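4. Teaching the tray grip by remote control

1. Put Vik in follow mode and wait 2 seconds before you touch the hand controllers. I still forget this one.

2. Bring the left hand to the lower front corner of the yellow unit and curl the fingers around the edge. Go slow -- slower than feels natural.

3. Keep the right hand low, fingers spread, until the left grip is where you want it. 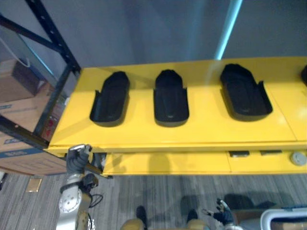

A reader at Plirmont wrote in to say that their left grip kept drifting until they dropped the speed setting from 60 to 18, and would I please put that in the guide. So it's in!

4. Press Record and run the move in one go. If you fumble, scrap the take and start over.

Caution: don't let go of the controllers while a hand is gripping. Press Hold first.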